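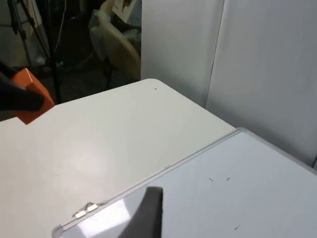

About us

G'day, and welcome to Sindgate Tutoring! I started out helping neighbourhood kids with fractions at my kitchen table, and nine years on we've got two rooms above the shops in Lustwood (park out the back, the stairs are steep, sorry). We take Years 3 to 10 for maths and English, in groups of up to 9, and I still teach most arvos myself.

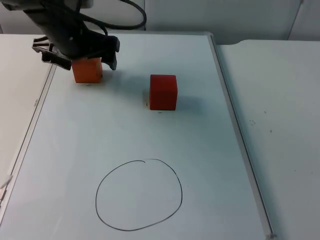
How it works

Come in for a free chat first, bring a school report if you've got one, and we'll sort out a group that suits. Classes kick off at 4 pm during term. Our Huston room is for the littlies and Najjar is for high school.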